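The district with two mayors

By Thanakorn Petchrat
May 27, 2022

Lotano. Early, still dark, and the mayor's office is already locked. Has been for weeks. Two men say they hold the key, and both of them got a letter from the capital saying so.

It started with a resignation. The old mayor went in the night, one page, no reasons given. Under the charter the council picks an acting mayor and the Interior ministry signs off. The council picked Farina, a former school inspector from the hill wards. The ministry signed off on Gosedel, who runs the port. Neither has stepped aside.

So the district has two of everything. Two stamps, two letterheads, two people who turn up to cut the ribbon on the same bus shelter. I watched the second one arrive. The ribbon was already on the ground.

Funny for a day or so. Then the payroll came due.

The bank will only honour one signature and wants a court to say whose. Until it does, 232 district workers are on what the notice calls deferred wages. Garbage crews, clerks, the woman who tests the wells. Some have been feeding their families on credit from the corner shops, and the shops are getting nervous.

"I've got a drawer full of IOUs," one grocer told me. "Who do I send it to? Farina? Gosedel? Pick a colour."

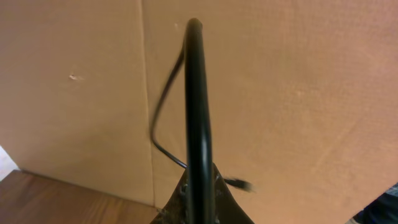
Farina I met in a borrowed classroom, knees up against a child's desk. Tired, polite, checks his phone a lot. He says the charter is clear, article 20, the council proposes and the centre confirms. Confirms, he says again. He has a folder with up to 200 pages of minutes in it and wanted me to read them all. I read a fair few.

Gosedel was harder to get hold off. Three calls, then ten minutes at the port gate with the engine running. His line is simple. The council had no quorum that night, two members were away in Stikura, and a vote without a quorum is a chat. Is he right? The attendance sheet has the signatures of both absent members. Neither would talk to me.

Out in the villages people are less bothered by the law of it. They want the road permit signed before the rains. In the upper ward they've stopped asking and started digging anyway, with a petition of 2000 names nailed up at the turnoff in case anyone comes to complain.

The ministry didn't answer my questions. A spokesperson rang back, said the matter was "proceeding normaly", asked me not to use her name and hung up.

The court in Stikura has listed the case for June. One judge, one morning set aside. Farina is going by bus. Gosedel says he'll send a lawyer, he has ships to unload.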